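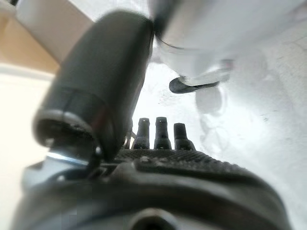 Wrist view of a multi-fingered gripper with a textured grip pad.

The Wosgate spill fault is a failure of grip force control in humanoid service robots, first described by Yaw Aidoo during drink-fetching trials at the Wosgate test kitchen. The hand closes on a thin-walled container, reads the yielding wall as a loss of contact, and tightens further. The container may be crushed or dropped.

Cause

Aidoo traced the fault to the Liyanage slip filter, which treated any sudden fall in fingertip pressure as slip. In a log of 865 grasps, 51 showed the repeated tightening. Cans lying on their side were affected more often than upright ones.

Safety

Liquid on a hard floor is the main secondary hazard. Bipedal machines can lose footing on smooth tile, and a fall may injure anyone nearby. Exposed cables at floor level are a further concern. The Taltance operating guide calls for the robot to hold its stance when a spill is detected, with no stepping until the floor has been dried.

A humanoid robot at an open refrigerator drawer holding two green cans, with a puddle near its feet.
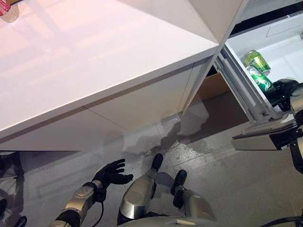 Correction

The Flustateo update limits each tightening step and adds a pause of 300 milliseconds before the next. Older controllers need a manual reset after installation.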